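Hanstead Allotments and Gardens list
Re: Slugs again, and what to do about the beans
Posted in May by the Brarkeneck plotholder
3 replies | Share

> Hello all, I have lost every one of my runner beans for the second year
> running. I put them out at teatime and by breakfast there were only
> stalks. I don't want to use pellets as we have hedgehogs. Has anyone
> tried wool, or is it a waste of money? Also, does anybody know if the
> water is back on at the top end?

Oh, I do feel for you! I had exactly the same thing happen when I first took on my plot up at Brarkeneck, and I stood there in my slippers (I'd only popped up before work) and very nearly cried over a row of bare stalks.

I have tried the wool, yes. The first year I bought the pellets that swell up when you water them, and they were fine until the blackbirds took a fancy to them and carried most of it off to their nests. Last year I begged some old fleece from the farm on the Vavport road, the mucky bits from round the back end that they can't sell, and tucked it in a thick collar round each plant. It smelt dreadful for a week, but I only lost 3 plants from the whole double row, and I was very pleased with that.
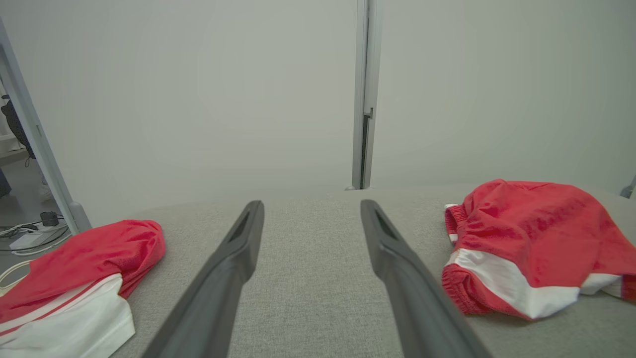 The other thing I'd say is don't be in such a hurry to get them out. I used to plant mine the minute the shops had them in, and they would just sit and sulk in the cold and get eaten. Now I sow in deep pots on the back bedroom windowsill and keep them there until they're a good foot high and a bit tough in the stem - my family complain every year that they can't open the curtains. Water in the morning as well, if you can manage it, so the soil has dried off a bit by dusk.

As for varieties, I've gone over to Ejigu, which a neighbour passed on to me in an envelope and which I have never seen in a catalogue. It has a white flower and a rather hairy leaf, and the slugs do seem to try next door's first. I've got 50 seeds or so put by in a jam jar, far more than I can use, so if you'd like a dozen just reply to me off list and I'll leave them in the shed with your plot number on. There is still time to sow again, so please don't give up on beans for this year.

The water was on at the top end when I went up last night, but the tap by the compost bays is dripping badly and wants a new washer. I'll take a spanner up with me next time I go.

Warmest wishes to everybody, and happy sowing

Plot at the Brarkeneck end, green water butt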